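Home | About | Archive | Say Hi

How My Kid's School Plans to Spend $2000, and Other January Reading

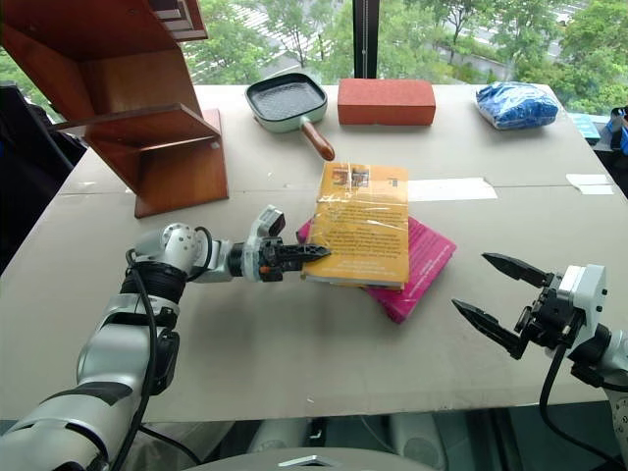

Plenty of green out the window, and a grill pan at the back of the table.

Last updated: January

So I've been reading our school improvement plan. The whole thing! It came home as a link in the district newsletter, down at the bottom under the lost-and-found notice, and I clicked it because I was waiting for the dryer and had already read everything else on my phone.

If you're new here, we're in Kistevport, and both my kids go to Dalgleish Elementary (well, one does now, the other moved up to Bromivier Middle in the fall and would like me to stop mentioning it). Every school in the district has to write one of these plans, and parents get a few weeks to send in comments before the board votes on it. I had no idea. My oldest has been in this district since kindergarten and I have never sent in a comment on anything except the pickup line.

The plan is mostly about reading. Third grade reading, specifically, and how they're going to switch the way they check on kids during the year. Right now there's a test in the fall and a test in the spring, and if your kid slides in between you find out in May. Under the new plan there's a short check every six weeks, one-on-one with a teacher, and a note home afterward. I like that a lot. My younger one is a great guesser — she can look at the first letter and the picture and come up with a word that almost works — and it took us most of first grade to catch on.

What I'm less sure about is who does all this checking. There were 898 kids between the two Dalgleish buildings the last time they printed the number, and the plan gives each school $2000 for substitutes so teachers can step out and do the one-on-ones. I used to sub. I know what a sub costs for a day, and I did the math on the back of an envelope and then did it again in case I'd dropped a zero. It goes fast.

I emailed the principal, Annag Chisholm, and asked her about it, and she wrote me back that same evening, which I thought was pretty decent of her. She said the $2000 is only for the first round, and that the reading aides will pick up the later ones after they've been trained. OK, good! But that isn't written in the plan anywhere, so I asked if it could be. She said to put it in a comment. So I did, and it took me three tries to get the form to accept it (it does not like apostrophes, if you're planning to try).

There's also a page on attendance that I skimmed, and a long piece on math that leans on a program called Skaltow. My son used Skaltow in fifth grade and his main memory of it is a cartoon otter. I'd love to hear from anybody whose kid got something more out of it than that.

Anyway, there's a Q&A on Saturday morning in the Bromivier cafeteria, and comments stay open until the end of the month. I'm going, and I'm bringing my envelope. If you have a kid at either school and want me to ask something for you, leave it below and I'll add it to my list. I've already got one about library time and two about the bus.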